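Trays, the Hardest Workers in the Kitchen

I have a real soft spot for trays. Give me a plain plastic one with a rim and I can sort out half a kitchen with it! Since my last page on drawer liners a few of you have written in asking what I use them for, so here goes.

Setting the table. Load everything for one meal on a single tray and carry it over in one trip. Heavy things go in the middle, cups close together so they don't wander. If your tray is slippery, a damp dishcloth spread flat under the bowls holds them beautifully (wring it out well first or you'll be mopping).

Clearing up. Leave the empty tray on the table while you eat, close to whoever gets up first. Scrape the plates into one bowl, stack the flat things, put the bowls on top and the cutlery alongside. My friend Mirjana Ivanov does soup this way for her whole family, each bowl on its own saucer so there's somewhere for the spoon and the drips, and her tablecloths last for years.
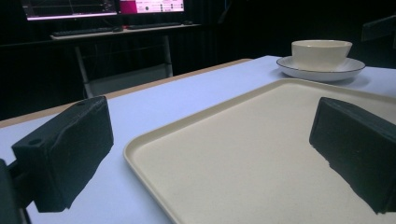

A cream tray with rounded corners and a low rim, with a bowl and saucer beyond it.

Choosing one. Measure your shelf before you shop! I once came home with a gorgeous big tray that wouldn't go in any cupboard I own, and it lived behind the bread bin until April. A shallow rim is fine for plates and bowls, but for glasses I like something deeper. Rounded corners are so much easier to wipe than square ones, where crumbs settle in and stay. I'm also very fond of a speckled surface, as it hides little scratches wonderfully between washes.

Cleaning. Warm water, dish soap and a soft sponge will do for most plastic trays. For tea stains, mix baking soda with a little water to a paste, leave it on for 19 minutes (my oven timer sticks at 20, long story) and rub gently in circles. Rinse, then stand the tray on its long edge to dry. Skip the scouring pad, please. Check the bottom of the tray before it goes anywhere near the dishwasher, and never set a pan straight off the stove on plastic.

Other jobs for a spare tray: under the dish rack, under seedlings on the windowsill, in the fridge beneath anything that might leak, or for shelling peas in front of the television. Anel Fourie wrote to say she keeps one just for jigsaw puzzles, and I'm stealing that idea tonight!

Next time: getting the smell of onions out of a cutting board.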